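Tips for a household or small workshop that wants to buy its first helping robot with arms. I wrote them after our own planning at Pavlović, where we repair small kitchen appliances and have one long room with a counter on one side and cupboards on the other. We asked two sellers, Prevard and Flarora, and made many mistakes on paper before we made any with money.

## Measure the passage before you read the catalogue

The arms are what everybody looks at, but the base decides if you can use the machine at all. Measure the narrowest place between counter and cupboards, with the doors open. Then add the space for the elbows. An arm that reaches over the counter needs room behind it also, and the second arm must rest somewhere while the first one works.

In our case the passage was wide enough for the base and 3 cm too narrow for the elbows. We moved one shelf. It was cheap, but only because we knew it early.

- Measure at floor height and again at counter height.
- Write down every ledge and handle that stands out.
- Choose a parking place for small things on wheels. They are always in the passage.

## Make a list of what lies on your counter

Sellers like to show you a cup and a block. Your counter has other things. For one week, write down each evening what is lying there, and sort it by how it must be held. Our sheet has these groups:

- **Round and heavy:** teapots, jars. Ask for the lifting weight with the arm stretched out, because the number in the brochure is usually for the arm close to the body.
- **Flat and thin:** circuit boards, tablets, a folded newspaper. A wide gripper can't get under them. Ask the price of thin fingers.
- **Soft:** clothes, towels. These are the hardest, and I would not pay extra for a promise.
- **Light and rolling:** a funnel on its side, a small bowl. The arm pushes them away before it closes.

Take the finished list to the seller and ask which groups are included in the basic price. Flarora answered for two groups and was silent about the others, so we counted the others as extra cost.

A polished marble counter is one more question for the seller. Ask if the cameras have trouble with a shiny surface under your lamps, and ask to see a test in the evening.
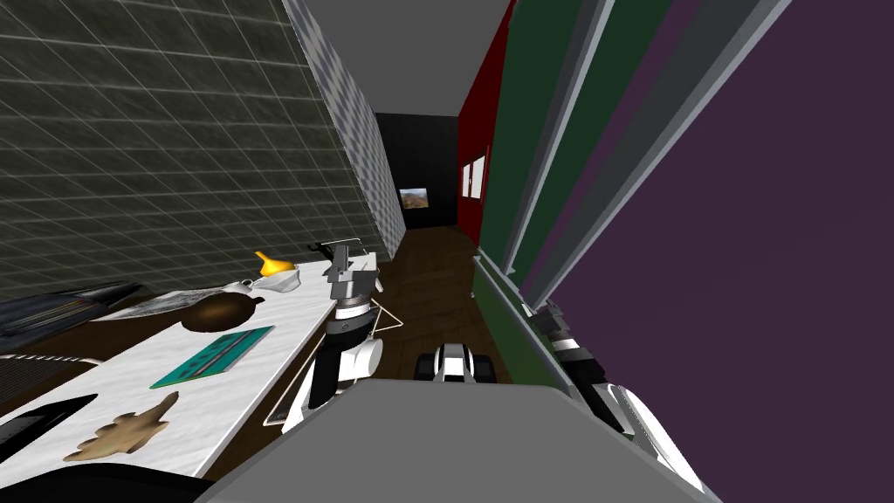 ## Divide the budget before you fall in love

We use a simple rule: the machine may take no more than 80 per cent of the money. The rest is for things that come later, and they do come.

1. Spare finger pads. Order 2 sets with the machine, the postage alone is painful afterwards.
2. Training for the person who will use it every day.
3. A socket in the right place. A cable across a wooden floor is a bad start.
4. A service contract for the first year. Prevard includes it, but you must ask for it in writing.

## Try it on the screen first

Ask for a simulation of your own room. We used a planning program called Justura, and it took us one long afternoon in January to draw the walls, the counter and the cupboards. Put in your real measurements and your real mess. A tidy model will tell you only that tidy rooms are easy.

Move the counter height up and down a little and look at the shoulder of the arm. If it works at one height only, ask about a lifting column and its price.

## Small things to ask before signing

- How loud is it when it stands still?
- Can one person push it away when the power is off?
- How long is the return period? We got 30 days, and we asked for it twice.
- Who pays for the transport if you send it back?

Keep all answers in one folder, together with your measurements. The next seller will ask for the same numbers.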